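Rules for Robots: Why a Strong Arm Has to Be Careful

Grunda Science Pages for Young Readers
Updated 19/08/2026

You have rules at school. You walk in the hallway and you keep your hands to yourself. Robots have rules too, and most of them are there so that people don't get hurt.

Who writes the rules?

Groups of engineers, factory workers and safety experts write them together. Their rules are called standards. A standard is a long document that says how a machine must be built and how it must be used. The one used at the Goteck factory in Kullenbridge has 576 pages, and new workers spend 12 days learning the parts they need.

Stop means stop

A big robot needs a stop button that people can reach quickly. It is usually red. When someone presses it, the robot must stop, even if it is in the middle of a job. It may not start again by itself. A person has to check that everything is safe first.

Fast or slow?

A robot behind a fence can move fast, because people stay outside the fence. If someone opens the gate, the robot stops. A robot that works next to people has to go slower and push more gently. In some rooms there are sensors that notice when a person comes close — then the robot slows down before anyone can touch it.

Holding things

Many robot arms have a gripper, which works a bit like your finger and thumb. There are rules for grippers as well. One of them says that a gripper must not drop what it is holding when the power goes out. Another says it should squeeze only as hard as the job needs. An egg and a brick need different squeezes.

Practice on a computer first

Before a real arm tries a new job, it is good practice to try it in a simulation. A simulation is a bit like a video game. The arm, the table and the room are all made by a computer, so a mistake can't break anything or pinch anybody. At Ngui, a robot lab for students, a new program has to run 60 times in simulation before it is used on a real arm.

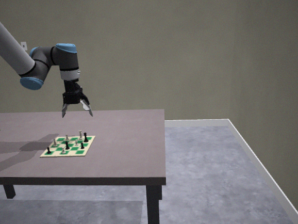
Small things like chess pieces make a hard test for a two-finger gripper. The fingers have to come down in the right spot and leave the neighboring pieces alone.

Reader comment from Kullenbridge: My class wants to know if the real robot still needs a stop button after it has passed all the tests on the computer. We voted and 16 of us said yes.

Yes, it does. A real room can have a slippery floor, a loose cable or a person in it that the computer did not know about. The button stays, and it has to be tested regularly.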